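Flutari Bench Kit: Set-Up Guide
Section 4. Glassware and first pour
Revised 01/12/2022 by Edmund Marciniak

Read Section 3 first. If you skipped Section 3, your gripper fingers are probably on backward, and this section will make you sad.

4.1 Before you begin

You will need the two tapered fingers (fitted), the glass test tubes, the wooden rack, and liquid you don't mind wiping up. Colored water is ideal. Put a few drops of food coloring in it, a different color for each vessel, so that when something lands where it shouldn't, you will know which step to blame.

Leave reagents, coffee and anything with a hazard label in another room until you have finished Section 6. The Flutari has no opinion on what it pours.

CAUTION: Keep your hands out of the reach circle while the status light is green. Green means "moving or about to." We know. It will be changed in the next version.

4.2 Setting the grip

1. Open the Ularora panel on your computer and choose Tools, then Grip.
2. Pick Glass, thin from the list. The factory setting is Default, which was tuned on a wooden block and squeezes like it.
3. Stand an empty tube in the rack and press Teach Pick.
4. Guide the arm by hand until the fingertips are on either side of the tube. Press Close.
5. Tug the tube gently. It should stay put. If it slides, raise the force by one notch. If it cracks, lower the force by two notches and fetch a broom.
6. Press Save. The panel will ask if you are sure. It asks this about everything.

NOTE: The force scale runs from 0 to 198. The useful part for glass is the stretch below 55. Numbers above 133 are there for people who bought the optional clamp, and should be left to them.

4.3 Receiving a pour

In this exercise the arm holds the tube and the liquid comes in from a second vessel. It is the better half of the job to learn first, as the arm only has to stay still, and staying still is what it does best.

1. Pick up the tube using the grip you saved in 4.2.
2. Choose Pose, then Tilt to receive. The tube leans over so its mouth meets the stream. Resist the urge to straighten it.
3. Hold the lip of the pouring vessel just above the mouth of the tube.
4. Pour slowly. A thin stream is what you want. A thick one traps air, burps, and goes down your sleeve.
5. Stop well before you think you should. A tilted tube is full sooner than a straight one.
6. Choose Pose, then Upright, and wait for the chime before touching anything.

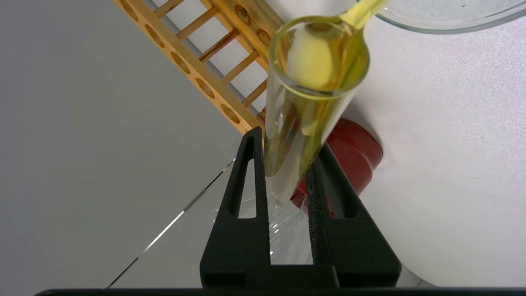 Zbigniew Czerwiński wrote in to say that the guide should have told him to turn the speed down before choosing Upright, which he learned at full speed, in a light-colored shirt. He also wanted it on record that the chime is too quiet to hear over a fume hood.

Both points are fair. So, between steps 5 and 6, set Speed to Crawl. The chime can be made louder under Settings, Sound, where it shares a slider with the error buzzer. You may find that you prefer it quiet.

4.4 Checking what you poured

The level reading in the Ularora panel is worked out from the pour time. It is a guess wearing a lab coat. Check it by eye through the wrist camera until you trust it, and now and then after that.

1. With the tube held, open the Wrist View tab.
2. Choose Pose, then Look in. The wrist turns until the camera is looking down into the open end.
3. Find the liquid at the bottom. Small amounts are easiest to see if you used a strong color.
4. Look for droplets on the inner walls. They mean the pour touched the side on the way down, and your volume will read a little high for what has reached the bottom.
5. If the view is hazy, wipe the camera window with the cloth from the spares bag. If the cloth is missing, it is under the foam. It is always under the foam.

CAUTION: Don't use Look in on a tube that is more than a third full. The pose leans the tube, and the camera is not waterproof. Drernen, who make the camera window, describe it as "splash tolerant," a phrase we have chosen to respect from a distance.
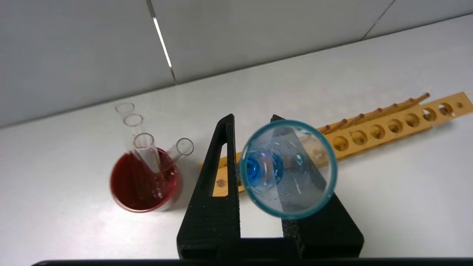

Once you are happy with the level, press Accept and the panel will store it against the tube number. Press Reject and it will ask you to pour again. There is no third button, though several customers have asked for one.

4.5 Putting the tube away

1. Choose Place, then Rack.
2. Confirm the hole number on the screen. Hole 1 is the one nearest the arm base. If you turned the rack around since Section 3, hole 1 is still the one nearest the arm base, but your labels are now wrong.
3. Let the arm lower the tube. Don't help.
4. Press Release, then Home.

The arm logs every open and close of the fingers. At 4000 cycles the panel will suggest new finger pads and go on suggesting them daily until you give in. Pads come in the Jansen spares pack and fit with one screw per side. Tighten by hand only.

Go on to Section 5, Spills.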